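Chapter 5
Dealers, Artists and Representation

An artist who signs with a gallery agrees to let someone else handle the selling. The gallery shows the work, finds buyers, keeps records and takes a share of each sale. In return the artist gives up some control over price and timing.
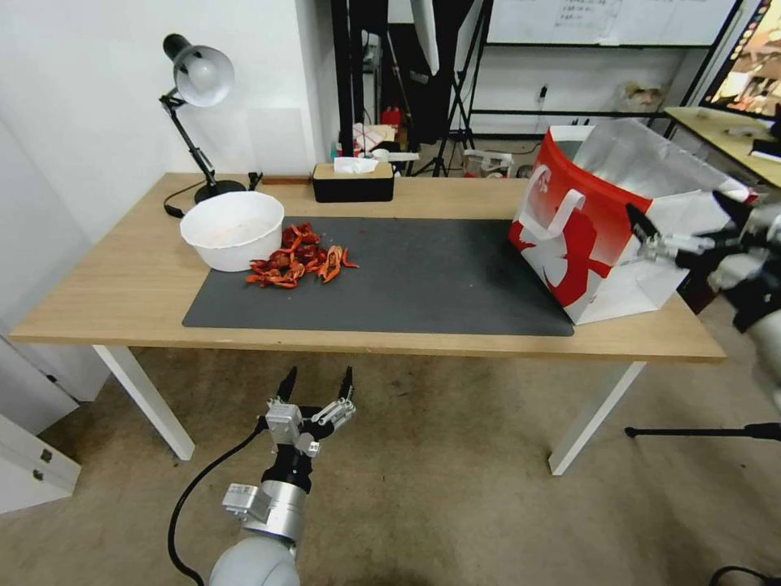 By Fadwa Abou Zeid
Revised 6/5/99

Most agreements between artists and dealers rest on consignment. The artist still owns the work while it hangs in the gallery, and the dealer owes the artist money only when it sells. Suppose the Drelletti Gallery prices a drawing at $1,000 and keeps half. The artist is owed $500, less any framing costs the two have agreed to split.

Older dealers often worked without a written contract. The Skidow Gallery handled 638 works in its first years on a handshake - a practice that caused trouble when the founder died and the heirs could not tell which pieces were stock and which were on loan. 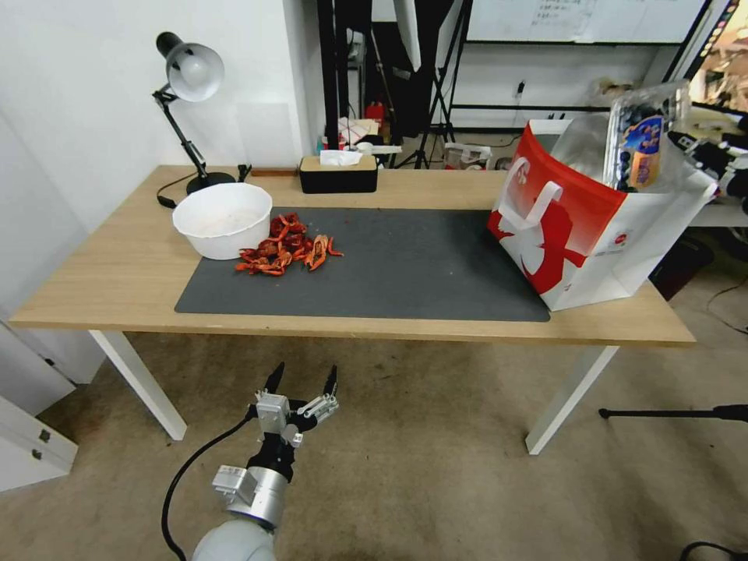 Fig. 5.1. Bowl and crayfish shells on a dark gray mat.

Some artists are shared. A primary gallery holds the main agreement and lends work to others, who pass back part of their commission. The painter Vi had 104 canvases out with three dealers one April, and each kept a separate list. 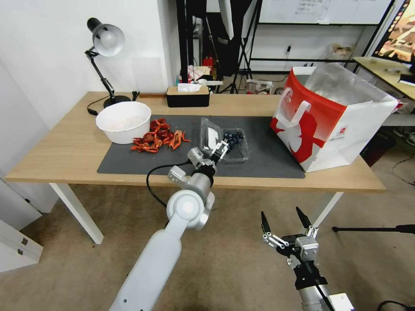
5.1 The Consignment Agreement

A consignment agreement should name the works, the retail price of each, the commission and the date by which unsold pieces go back. It should also say who pays for insurance and shipping. The Fisilell form, reprinted at the end of this chapter, covers these points on two pages.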